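ok gripper thread, as promised. been putting it off since December. three hand grippers, one tablecloth, way too many snacks

contenders: the Flurosau (two fingers, rubber pads), the Orkorero (same idea, stiffer fingers, foam pads) and the Vindedora, which is a suction cup on a stick and costs more than the other two put together

the question: which one do I keep for collecting grasp demos with bags and wrappers. boxes are solved as far as I care. bags are where everything goes wrong

controller is the same for all three. Jenkins board, same firmware, same close speed. only thing changing is the business end

2/ setup. everything goes on the table, you pick it up, you put it in the box, repeat until your wrist hates you. 18 items per round, reset by hand, shuffle, go again

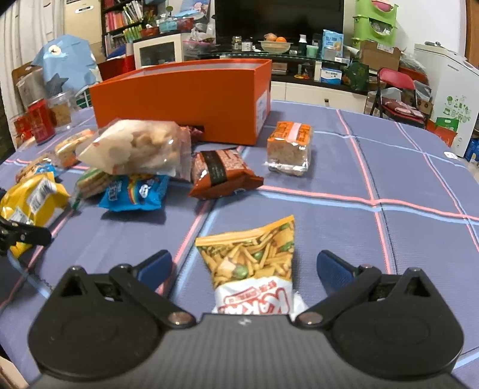 3/ Flurosau first bc it's the one I know best. Pads are soft and a bit grabby, good for thin film. A bag standing upright between the open pads, like the one with the fried sticks and peas on the front, is about the friendliest start you can ask for. Lying flat is another story, you have to come in tilted and pinch a corner. The big clear bag of puffed stuff is the one I dread, it's mostly air and if you close all the way you get crumbs

4/ numbers so far, Flurosau: 94 good grasps before I changed anything. "good" means it lifted, it stayed put, it landed in the box. dropping it on the rim doesnt count even if it falls in after

5/ Orkorero: more force, less feel. great on hard packs, crushes crackers. the foam pads also pick up every bit of dust in the house and by the second round they're basically polished. wiped them with alcohol, helped for maybe ten minutes

also the trigger is stiff. sounds minor. do 598 squeezes and tell me it's minor

6/ Vindedora: love it on anything flat and shiny. hates crimped edges, hates wrinkles, hates barcodes stuck on crooked. lost seal on 11 items in one round and I quit there for the night. the pump is loud too, neighbors-loud

7/ camera notes while I'm here. camera rides on the gripper so whatever your hand does the video does. swing over fast and the backgroud turns to soup. the fingers stay crisp bc they move with the lens, so it's easy to think the clip is fine when it isnt

fixed exposure helps some. glossy wrappers will still blow out if the ceiling light hits them wrong. I turned off the one right over the table and went with side light, much better, not perfect

8/ slow down near the object. fast travel is ok, fast grasp is garbage data. I started counting "one, two" in my head before every close and my keep rate went way up

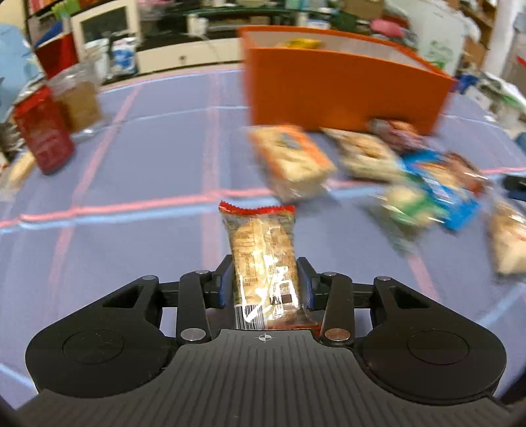

9/ Does pad material matter more than grip force? For packaging, pad material, by a lot. I swapped the Orkorero foam for plain rubber sheet and it went from annoying to nearly as good as the Flurosau at the same trigger pull. Force only started to matter with heavy jars

10/ so right now: Flurosau stays on the table. Orkorero w/ rubber pads is the backup. Vindedora goes back in its case until I have a job that's all flat lids

11/ things I still want to try
- wider pads on the Flurosau, tips only
- Jenkins board at half close speed
- one wrist strap that doesn't slide

12/ someone asked for the pad file. it's just a rectangle with rounded corners, but I'll clean it up and post it. need to fix the hole spacing frist

will add the slow close numbers under this one when the round is done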